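Établissement pénitentiaire de Hitdale — Liste de contrôle de sûreté, bâtiment Ukwood

Visite du mercredi 10 mars 2021. Document à conserver au greffe de sûreté. Référence de la fiche : 257.

1. Accès et sas

1.1 Portique du sas principal : conforme. Étalonnage effectué, registre signé.
1.2 Contrôle des sacs du personnel : partiellement conforme. La fouille est systématique à la prise de service du matin, mais non à la relève du soir. Observation déjà formulée en août.
1.3 Registre des intervenants extérieurs : conforme. Les heures de sortie sont désormais renseignées.

2. Ateliers et outillage

2.1 Panneaux à silhouettes : conforme à l'atelier métal, non conforme à l'atelier bois, où deux emplacements ne portent plus de contour peint.
2.2 Lames, forets et limes : inventaire en début et en fin de séance. Conforme.
2.3 Outillage des entreprises de maintenance : non conforme. La société Pimentel présente une liste à l'entrée, mais celle-ci n'est pas rapprochée du matériel à la sortie. Un pointage contradictoire est exigé sans délai.
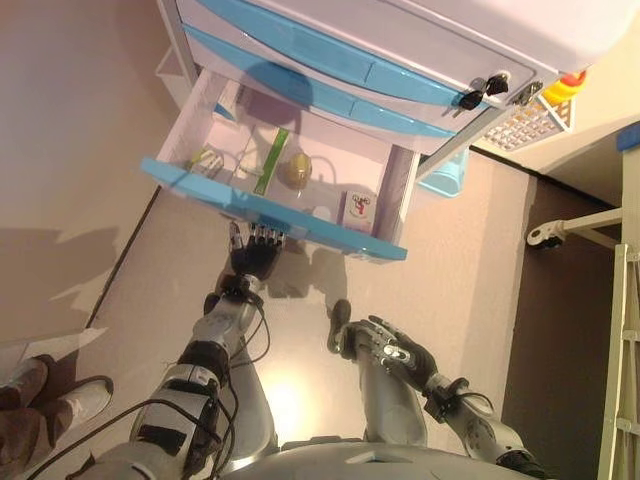
2.4 Bennes et déchets métalliques : conforme. L'enlèvement a lieu hors de la présence des personnes détenues.

3. Cellules et gaines techniques

3.1 Sondage des barreaux et des caillebotis : conforme. La périodicité est respectée dans les deux ailes.
3.2 Parois du fond et grilles d'aération : conforme, sous réserve. Les grilles du rez-de-chaussée doivent recevoir des vis inviolables du modèle retenu à Altbridge.
3.3 Trappes de visite des galeries : non conforme. Une trappe est fermée par un cadenas dont la clé ne figure pas au tableau général — remplacement à effectuer et à consigner.

4. Unité sanitaire

4.1 Gestion des clés : consignes affichées et connues des agents.
4.2 Objets coupants et aiguilles : décompte par le personnel soignant à chaque fin de consultation. Conforme.
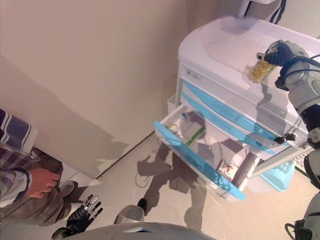
Rubrique 4 — Chariot médical à tiroirs, tiroir inférieur visible ouvert.

4.3 Présence d'un surveillant pendant les soins : conforme au protocole local.

5. Rondes et appel

5.1 Appel nocturne : conforme. La présence physique est vérifiée, et non la seule silhouette sous la couverture.
5.2 Éclairage du chemin de ronde : non conforme entre les miradors nord et est. Demande de travaux transmise.
5.3 Essai de l'alarme générale : conforme.

Suites à donner

Les points 2.3 et 3.3 sont classés prioritaires. La direction adresse à l'inspection un compte rendu écrit des mesures prises. Les autres réserves seront réexaminées lors de la prochaine visite du bâtiment.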